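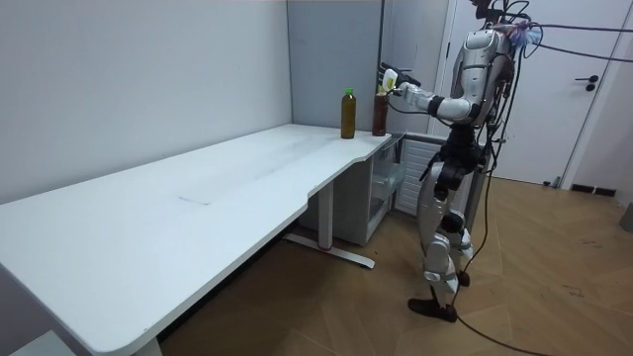 ## Propagating Streptocarpus from leaf cuttings

Group report by Fatima Moodley, Deok-su Ji and Zdzisław Jasińska. Supervisor: Edeltraud Danzer.

### 1. Aim

We wanted to know if the way of cutting the leaf changes how many young plants it gives. Streptocarpus, or Cape primrose, can be grown from a piece of leaf, and the books describe 2 methods: to cut the leaf across into short pieces, or to cut along both sides of the midrib and plant the two long halves.

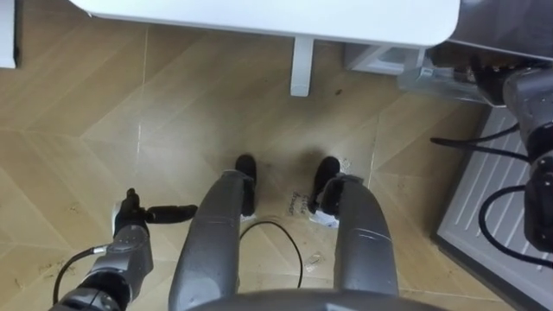

*Floor area, seen from above.*

### 2. Material and method

The leaves came from mother plants at the Kernham glasshouse, which Mrs Dunmore kindly let us use. We took only healthy leaves of middle age. The compost was peat-free with perlite, watered from below. The trays stood in bright shade under a clear lid, and we opened the lid every morning for a short time.

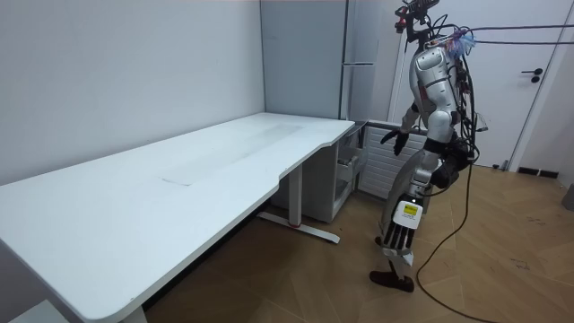 **Is rooting powder necessary for these cuttings?**

Streptocarpus leaves root well without it, so we left it out in both groups.

### 3. Results

The first plantlets appeared in July, along the cut veins. At the end we counted 2,778 plantlets from the long halves and 1,823 from the cross pieces, with the same number of leaves in each group. The plantlets on the cross pieces were larger — Deok-su thinks they had more space, but we did not measure this.

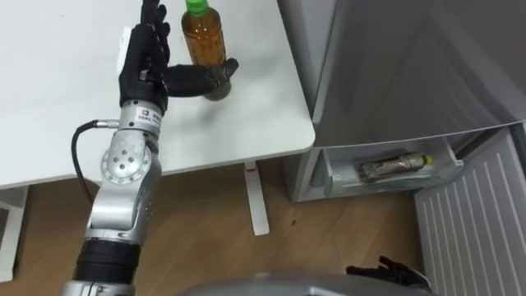 *Bottle with green cap, held at the table.*

### 4. Problems

In one tray the compost stayed too wet and several pieces became brown at the base. We removed them and kept them in the count as zero. The labels of two trays were also written in ordinary ink, and it faded; Zdzisław found the right order again from his notebook.

### 5. Next step

The young plants are now in small pots. Next term we would like to repeat the work with leaves of different age.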